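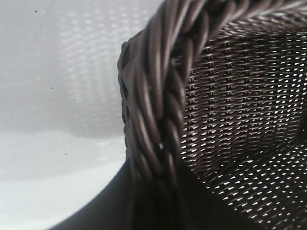
Braided rim on the dark brown wicker basket.

Been sorting out bread storage this month, so a few notes on the basket before I forget them. Thread.

I got it secondhand in Kelstead in May. Paid for one, came home with 2, because the seller wouldn't split the pair. The other one holds mail by the front door and is doing fine there.

The rim is the best part. It's a thick braid, twisted like rope, and it's the part you end up grabbing every time you move the thing. The weave under it is much finer. Crumbs and flour settle in the grooves of the braid and a cloth won't get them out.

What works for me: a dry pastry brush along the braid, then turn the basket upside down over the sink and tap it. If something sticky gets in there, a damp toothbrush. I don't soak it. I soaked a cheaper one once and the bottom warped.

Cheng-en Tang asked why I don't just use a bread box. I had one, from Fodomitz. It was fine for loaves but rolls went soft in it by the next morning, and it took up half the counter.

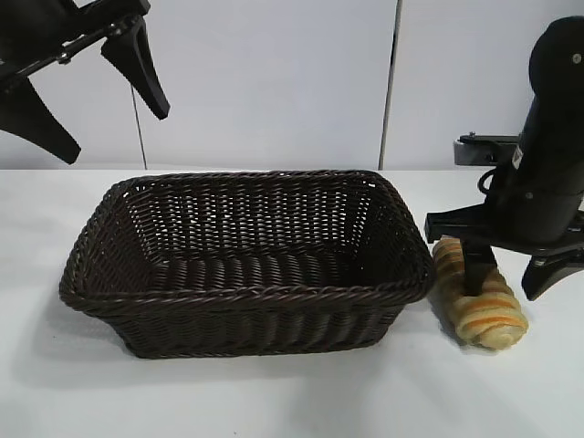 The shape matters more than I thought it would. Sides that flare out make it easy to get a roll from the bottom without squashing the ones on top. Rounded corners are easier to brush out, too.

It's too small for a full loaf unless you cut it in half. For twists and rolls it's the right size. I line it with a cotton towel when the bread has sugar or glaze on it, otherwise nothing.

I don't leave bread in it overnight. By 9 pm whatever is left goes in a bag, and anything older than 3 days gets cut up for croutons.

Somebody asked about the striped twists. The bakery on Belmonte does them in the mornings and they sell out early. The orange stripes don't taste like orange, in case you were hoping — I was.

Next job is the shelf above the counter. It needs to come down 2 inches so I can reach the basket without the step stool. Will post when it's up.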